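About Larketti

Most "about us" pages in our line of work say the company was born out of a passion for something. Larketti was born out of a broken shelf bracket and an argument over what it would cost to replace. We make small gray plastic parts that stick to things. If you came looking for a mission statement, we tried one in our first year and took it down after reading it out loud.

What we make

Stands, trays, cable clips, raised platforms, corner posts, and a lot of one-off holders for items that already had a perfectly good place to sit until someone rearranged the room. Nearly all of it is 3D printed in our shop in Goodwin. Nearly all of it goes up with double-sided tape and no drilling.

We know how that sounds. "No drilling" is printed on half the junk in the hardware aisle, and we had drawers full of hooks that came down in the night long before we started selling anything with tape on it. So we don't trust the phrase either. We use it where we've had the part on the shop wall for 30 days under the load we say it will take, and where we haven't, the product page says so.

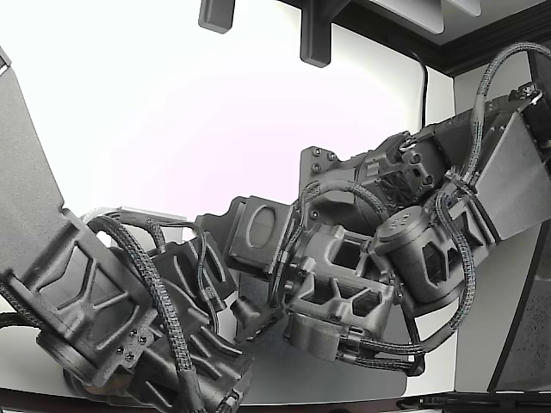 The gray is on purpose, by the way. We get asked for white, for black, for wood grain. Wood grain on a printed part looks like a printed part with a rash. We did offer white for one season and it showed every thumbprint, so we went back to the grays and stayed there. A couple of shades turn up, depending on the batch of filament. If you need two pieces to match exactly, order them together and tell us in the notes.

About the tape

People assume the plastic is the hard part. In our experience the plastic hardly ever fails on its own. The tape fails, or the surface under the tape fails, or someone puts the tape on a wall that was painted last week and then writes to us in capital letters.

For the raised platforms we lay the tape in separate strips and leave the middle bare. We used to cover the whole top, on the theory that more is better. It is a bad theory. A full sheet traps air, takes forever to lay flat, and is miserable to get off again. Strips go down straight, and you can still pry the thing loose later with some patience and a length of dental floss. The liner stays on until you are ready. Please leave it on until you are ready. Half of what comes back to us has hair in the adhesive.

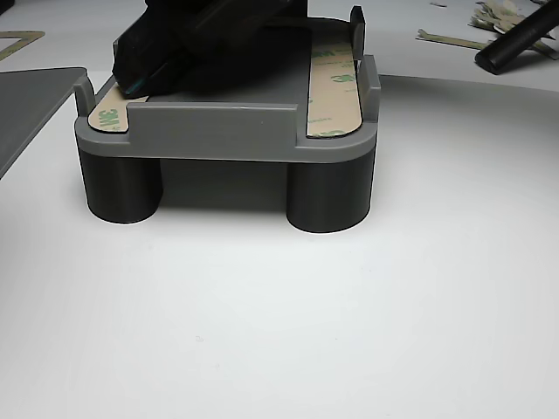 A customer in Perberg wrote to say that two strips looked cheap to her, that she had paid for a whole platform and expected a whole platform's worth of tape, and that she didn't see why she should have to take our word for any of it. She shouldn't, and we told her so. We sent a spare part with the top fully covered so she could try them side by side. She kept the strips on her desk and the covered one, as far as we know, is still on the underside of a cabinet she would like it removed from.

We're not going to claim that proves anything. It was one desk and one cabinet. But we'd rather have that kind of customer than the kind who leaves five stars before opening the box.

How a part gets into the catalog

Slowly. Somebody asks for something, we draw it, we print it, we live with it for a while. Most ideas die at the living-with-it stage. The Momodar, our raised tray with the corner posts, went through so many versions that we stopped labeling them, and we still aren't sure the current one is the best. It is the one that stopped annoying us. The first was too low to get your fingers under. The next was tall enough and tipped over if you looked at it. We'll probably change it again, and when we do we'll say what changed instead of calling it "new and improved."

We also throw away a lot. Last year 20 percent of what came off the printers went into the scrap bin, and we aren't proud of it. Companies that print things like to talk about how little they waste. We'd like to see their bins.

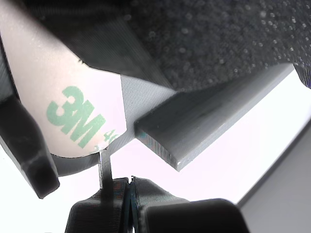 Quality is a word we try to keep off the site. Everybody claims it and it commits you to nothing, so we'd sooner tell you what to expect when you open the package. You will see layers. Printed plastic is built up in thin lines, and on a square end they show, the way they do on that light gray bar. It has a slight chip at the lower corner too. A chip that size on a back edge we let go. On a front edge, or anywhere tape has to sit, we don't. If we've let one through that bothers you, send it back and we'll print another. We won't ask you to fill out a form about how it made you feel.

Sanding and painting are up to you. We've seen nice results from customers and we've seen some terrible ones.

Who we are

Larketti is 3 people. We have no head of anything. Whoever is nearest answers the email, and that's why the tone of our replies varies. We don't do bulk orders for giveaways, and we don't put logos on parts. We turned down a nice-sized order over that last spring and have gone back and forth ever since on whether it was stupid.
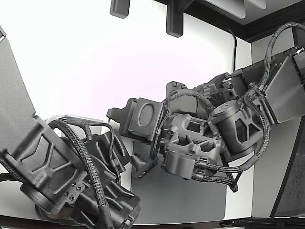
Visitors are welcome if they write first, though we'd ask you to keep your hopes modest. There is no showroom. There's a counter with samples on it, a rack of filament, and a coffee maker we don't recommend. What we do like is a white tabletop, plain and boring, for any kind of work with dark gray plastic. You can find a dropped clip on it, and a crooked edge shows up right away. We held out against buying a decent table for years -- it seemed like the kind of thing people buy so they can feel professional -- and we were wrong about that one.

Parking is behind the building. The sign out front still has the last tenant's name on it.

Ordering and returns

Orders placed by noon usually go out the next working day. In December they go out when they go out. Returns are accepted with or without the liner on, but if you've already stuck the part to something, please take it off the something first.

Read the surface guide before you buy. It's short, it's dull, and it will talk some of you out of ordering. Brick, wallpaper, and anything with a waxy finish are all in there under "don't."

Page last updated Dec 14, 2018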